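Fetch Me a Drink: an afternoon at the Hernton open day

September 2, 2025

I went to Hernton for the free parking and the promise of robots, in that order.

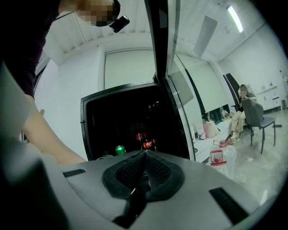
The open day was being run by a small outfit called Dronutetti, who have a floor in one of the newer blocks on the Prerkthorpe road. I had pictured something with legs. What they are working on is fetching drinks, a job my brother-in-law has avoided for 22 years without any machinery at all.

Our guide was Lachlan Sutherland, who had the slightly hoarse voice of a man giving the same talk for the fourth time since breakfast. The idea is that before a robot can open a fridge, someone has to show it how, a great many times, with a gripper held in the hand. The gripper records what it sees and how it moves. The recordings go to a program they call Yilma, and Yilma, in theory, gets the hang of it. They had 871 goes at the fridge door logged in July and wanted 1,048 before they would let a proper arm near it.

The fridge is a little black one with a glass door, the sort you find in hotels that charge you for looking at it. There was a bottle of Coca-Cola inside and a green can on the same shelf, and I spent much of the talk wondering if either was for visitors. They were not.

We were allowed a turn. The gripper is a big grey thing, and it makes you feel like a crab who has been asked to help out at a wedding. I got the door open on my second try. Then I went for the can, nudged it further in, and nudged it again. Ravindra Pal, who was looking after our group, said that mistakes were useful too. I have heard that tone before, from driving instructors.

A boy of 12 went after me and did it first time. He then asked why the robot couldn't just have a fridge built into it, and there was a pause while several clever people looked at the floor.

I came away liking them, I should say. They answered daft questions properly and didn't once tell me my life was going to change. Lachlan reckons the hard part is the door seal, as it holds on and then lets go all at once. I've thought about that every time I've gone for the milk since.

The coffee was poor. The parking was free until four, and I left at ten past.

Search this blog
Go

3 comments

Moira T
Did you ever get a drink?

Pete in the shed
Our fridge door needs two hands and a knee. They'd be welcome to come and record that.

gillyflower
I was in the group after yours and I dropped the can. Ravindra was very nice about it.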